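Bondgate sim group, notes from Saturday's catch-up
Minutes by me, so blame me for the spelling 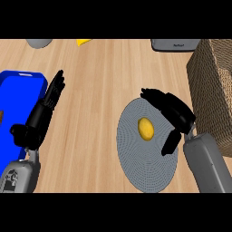

We got going at 10 with everybody more or less awake. Wen-hsiung Yang chaired, Lok-yiu Poon dialled in from home, and I had the keyboard. Firley sent apologies and a very long email, which I'll get to!

1. Last meeting's notes
Accepted. Lok-yiu wants it written down that she never promised the new hand model by April, she said "April-ish". Noted.

2. The right-hand fault
This took up most of the morning. For anyone who missed the messages, the overnight batch on the tabletop task (two arms, grey disk, yellow thing on the disk) was meant to do 1000 runs and it stopped itself at run 308. The right hand comes in palm down over the disk, same as always, and then on the bad runs the wrist target jumps and the arm tries to drive the fingers straight through the tabletop. The solver hates that, the contact forces go through the roof, and the yellow object gets flung off to who knows where.

Wen-hsiung went back through the logs and found 30 runs with the jump in them before the one that tripped the stop. So it had been going on for hours (my fault partly, I saw a warning at bedtime and thought it could wait). The left arm is clean in every one of them.

Lok-yiu thinks it's the Erraji update, the one that changed how joint limits get read in. She rolled it back on her own machine and hasn't had a jump yet, but she's only done a handful of runs and she was the first to say that proves very little. Wen-hsiung reckons it's older than that and we just weren't looking. We went round on this for a good while and didn't settle it.

3. Is it a safety matter?
Yes, we decided, even though it's all in simulation. The same controller is due to go on the real arms at Trirano, and a hand going hard into a bench with a person standing next to it is a different sort of morning. I was a bit "do we really need a form for this" and got outvoted, 2 to one, fair enough. Nothing gets copied across until we've found the cause.

Firley's email asks if we can cap the wrist speed in the meantime. We liked that. It won't fix the jump but it'll slow it down enough for the stop to catch it earlier. He'd also like the force limit lowered, and we parked that one for now.

4. Actions
Wen-hsiung: rerun the same seeds with the old joint limit code.
Lok-yiu: full batch on the rolled-back version, and send round the wrist plots.
Me: fill in the incident form, put the speed cap in, make the warning loud enough to wake me up.
Firley: ring Trirano and tell them we're running late.

5. Other business
The heater in the back office is still clicking. Lok-yiu asked if we could start at 11 next time and the answer was a very quick yes from all of us.

Finished at 12.15. Next one is same day, same room, an hour later.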